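Februar, kurz nach elf am Abend

Wieder so ein Tag, an dem ich mir einreden sollte, dass weniger Zeug ein besseres Leben macht. Sverre schwört ja drauf. Er hat von Birkell diesen Kurs gemacht, 169 Euro für vier Nachmittage, und seitdem redet er von der »ruhigen Fläche«, als hätte er sie selbst erfunden. Man soll nur hinlegen, was man für eine einzige Sache braucht, alles andere kommt weg, und dann kocht man angeblich anders. Ich koche seit fast 40 Jahren und habe noch nie gemerkt, dass eine Zwiebel sich für die Tischplatte interessiert.

Trotzdem hab ich mitgemacht, schon damit er aufhört zu fragen. Dunkelgraue Matte drunter, das Brett aus Bambus rechts, Teller, die kleine hellgrüne Schale, die rosa Schüssel mit der Schaufel aus Edelstahl. Das Tuch gefaltet nach links. Eine Mandarine aufs Brett, weil laut Kursheft immer »ein Lebensmittel als Anfang« daliegen soll. Ein Lebensmittel als Anfang! Abundio hat am Telefon so gelacht, dass ich auflegen musste.

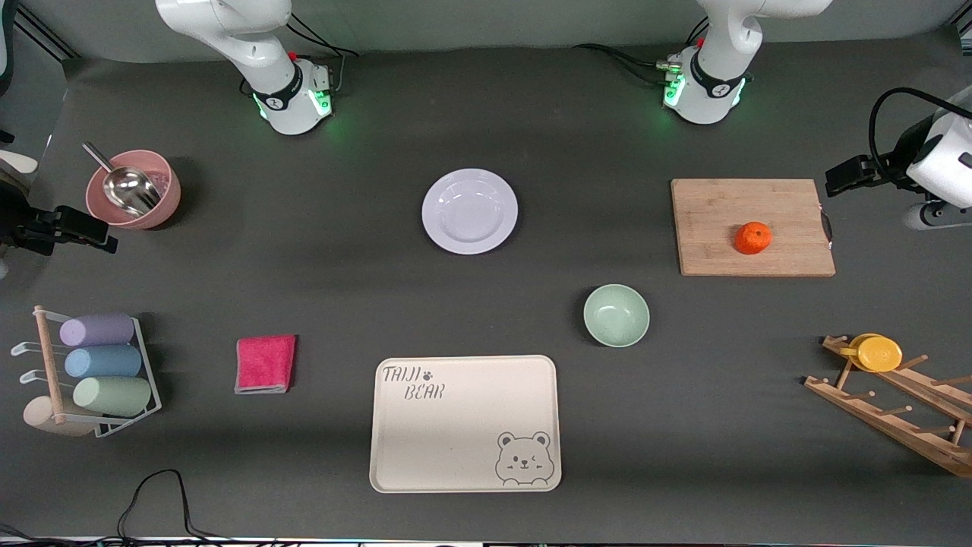
Was mich an der Sache stört, ist das mit den Farben. Im Heft steht, blasse Töne machten »den Blick langsam«. Mag sein, dass bei Leuten mit viel Zeit der Blick langsam wird. Bei mir wird er eher misstrauisch. Die rosa Schüssel finde ich hübsch, das gebe ich zu, aber matt ist matt, und ich will erst mal sehen, wie sie nach drei Wochen Tomatensoße dasteht. Die Schaufel ist vernünftig, die behalte ich so oder so, für Mehl und Reis. Ein Löffel tut es auch, hätte meine Mutter gesagt.

Und das Mikrofasertuch soll ich jetzt vor dem Kochen falten. Vorher! Wer faltet denn einen Lappen, den er gleich wieder aufschüttelt. Crescencio meint, es gehe um die Haltung. Er meint das bei allem.

Den alten Kram habe ich in zwei Kisten in den Flur gestellt, nicht in den Keller, so weit geht mein Glaube nicht. Das Nudelsieb habe ich um sechs schon wieder rausgeholt.

Morgen will Sverre wissen, ob ich einen Unterschied spüre. Ich werde sagen, die Mandarine war gut. Dafür muss ich sie allerdings noch essen, und Brot fehlt auch.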